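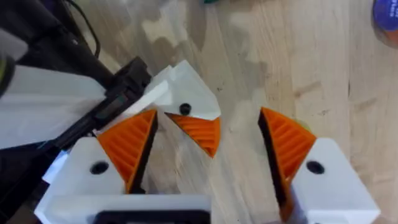
2020-02-17

Day 4 with the Sesix kit and I'm still grinning like a kid. Both arms were working over the wooden table today, and I spent far too long admiring the ridged orange pads. Such a simple idea! Hicham wants to print our own in a softer material before August, and I said let's wear these out first.

The manual from Piltberg is 93 pages and the bit I needed was on page 42, in a footnote – typical. Bianka rang them about the wrist cable and got a proper answer in seven minutes, from a person.
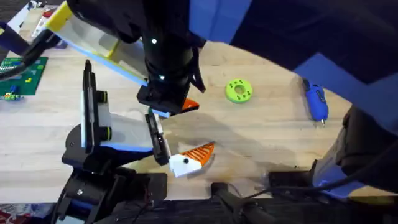
I'd still like a quieter fan in the power unit, and the setup program forgets my speed settings each time I close it. Small grumbles. Driving two arms at once felt lovely by teatime, smooth and a bit like learning to knit. Must ask whether the Mestatden trial can run another week. More pads on order, and find the spare hex key.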